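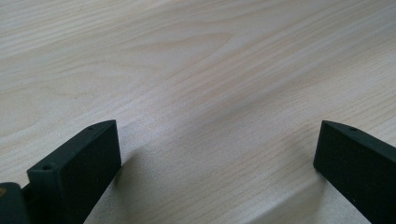 Table top, pale wood grain

Removing a dull film from a light wood table
Posted by Grethe Norðdahl, 31st August

I bought a used table for our kitchen in July. The top is a light wood grain and I don't know if it's solid or veneer. Every time I wipe it with dish soap it dries cloudy, and a glass leaves a ring that takes a day to fade. The seller said she used Geltus polish on it for years. Do I need to sand it? I'd like to keep the color as pale as it is now.

Stellan Haugland
Don't sand until you know what it is. Look at the edge from underneath. If the grain on top carries on down through the end, it's solid. If you see a thin line, it's veneer, and one pass with coarse paper can go right through.
The cloudiness sounds like old polish. Rub a small spot with mineral spirits on a white rag. If the rag comes up yellow or gray, keep going, changing rags often, with the windows open. Let it dry overnight. It took me 2 evenings on a table seating six. After that, a water-based clear coat will stay lighter than an oil one.

Sverre Rønning
just put a tablecloth on it

Gunvor Engström
I agree with Stellan about the spirits. If you do have to smooth anything afterward, use 320 grit by hand, with the grain, and stop early. Oil turned my birch desk orange in about 9 months.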